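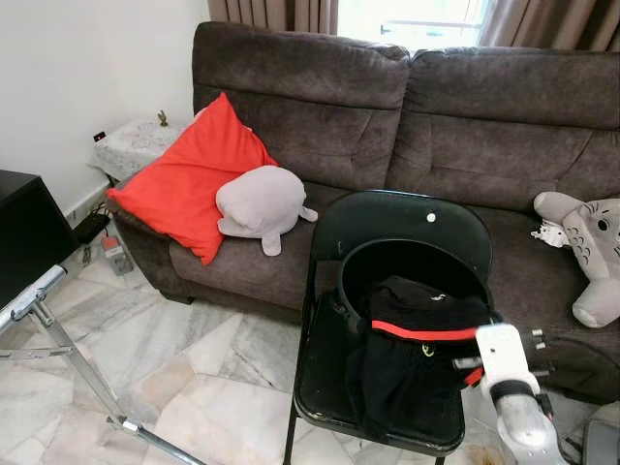

Unit 4: Receiving Antennas for the Low Bands

Small-station operators usually meet the low bands (160, 80 and 40 meters) through a wire in the yard and a noise level that makes them give up. This unit covers the receiving side only. Most of the noise you hear at home comes from inside homes, so the survey in Part B starts indoors, in an ordinary living room: a sofa with a red pillow and a couple of plush toys on it, curtains on either side of a bright window. The upholstery does nothing to a radio signal. The things that matter are the power supplies, the lamps, the network gear and the wiring in the wall, and you will find them by ear.

Part A. Signal-to-noise ratio

A transmitting antenna is judged by how much power it puts in the right direction. A receiving antenna on the low bands is judged by the ratio of wanted signal to noise at the receiver input. The two are often different antennas.

Below 10 MHz the noise arriving from outside is nearly always stronger than the noise made inside a modern receiver. To check this, tune to a clear frequency, disconnect the antenna and listen. If the noise drops sharply, the receiver has gain to spare, and you can afford an antenna that delivers weaker signals provided it delivers even less noise. If it hardly drops, you need more signal or a preamplifier.

A small loop can deliver signals 20 or 30 dB weaker than a full-size dipole and still give better copy. Students sometimes reject the loop at this point because the S-meter reads lower. Ignore the S-meter and listen to the signal.

Part B. Noise survey

Work with a portable receiver on battery power, AM mode, set to a clear spot near 3.5 MHz.

1. Write down the noise level with everything in the house running.
2. Switch off the main breaker. Write down the level again. Make sure anyone using a computer or medical equipment has been told first.
3. Turn the main back on with all branch breakers off, then restore the branches one at a time.
4. When the noise returns, stay on that branch and unplug items one by one.
5. Repeat after dark. Some sources only run at night.

Typical sources are switching power supplies, LED drivers, plasma televisions, solar inverters and battery chargers. A switching supply often shows up as a rough buzz that repeats every so many kHz across the band. Note the spacing. Two supplies of the same model will usually have nearly the same spacing, which helps when you have found one and the noise is still there.

If the level does not change with the main breaker off, the source is outside the house. Walk the property line with the receiver and see where it peaks. Do not touch or strike utility poles.

Part C. The small loop

The loop has a sharp null through its axis, at right angles to the plane of the wire. You turn it to put the null on the noise and accept whatever is left of the signal. The null works on one source at a time and is deepest on ground wave from nearby sources. On skywave signals it is shallow and moves around.

Placement matters more than size. Keep the loop away from the house and from the transmitting antenna. Feed it through an isolating transformer and put a common-mode choke on the line, or the outside of the coax will act as a second antenna and fill in the null. Most reports of "loops that don't null" are feed line problems.

Part D. The Beverage

A Beverage is a long, low wire terminated at the far end with a resistor. It receives best off the terminated end. On 160 meters a useful length starts at 300 feet, and 800 feet is a very good antenna if you have the land. The Brokach field site has one of each, both 8 feet above ground. Compare them on the same station during the evening session.

Wire gauge is not critical. Ground connections are, within reason; a short rod at each end is enough in damp soil. Below 200 feet you will generally do better with a loop.

Lab work, June session

The class meets at the Pridbridge lab at 6:30 p.m. and goes on to Brokach before dark. Irja Huttunen runs the bench exercises. Bring your survey sheet, headphones and a flashlight.

Each pair winds one choke and one 9:1 transformer, measures both on the analyzer, and records the readings from 1.8 to 7.3 MHz. Keep the leads short. Label your parts, as they go back in the Furnach cabinet afterward.

Reading before next time: Peltonen notes, sections 2 and 3.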